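Stendosby Table, Light Gray Marbled Top

I've been selling tables under the Dendimano name for a while now, and the Stendosby is the one I keep getting emails about, so I finally sat down and wrote it a proper page (sorry it took me so long!). It's a big, plain work table for shared rooms, the sort of thing you can meet at, pack at or eat a sandwich at, and I'm pretty fond of it.

The top is 198 cm long and comes in one finish only, the light gray marble pattern. I did try a plain white one with Ilse Stevens, who draws most of our furniture, and we both hated how every pencil mark showed. The gray is a lot kinder. Crumbs, pen, coffee rings — you wipe it with a damp cloth and get on with your day.
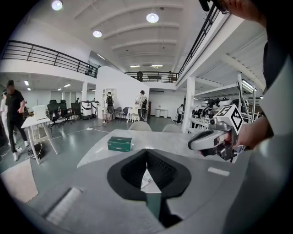
Chairs are the other thing people ask me about, and no, they're not included. You can put pretty much anything with it, but I'd go for something upholstered and on the low side. Light gray chairs with rounded backs look lovely behind this top, and the backs only just peek over the table, so a big open room with a mezzanine still feels open when you look across it. If you want some color, let it come from the stuff you put down, like a dark green box. Against that pale gray it really pops!

Good to know before you order:

Length: 198 cm
Weight: 128 lb, so please have two people for the stairs
Price: $521, legs and bolts in the box
Delivery: 11 working days

Assembly is easy but a bit dull. Lay the top face down on a blanket, start every bolt by hand, then tighten them all at the end. I skipped the blanket once and got a scratch I still look at every morning.

The matching side table, the Shezi, is sold out until August. Ailbhe Dunne looks after the waiting list, so drop her a note through the contact form and tell her how many you'd like.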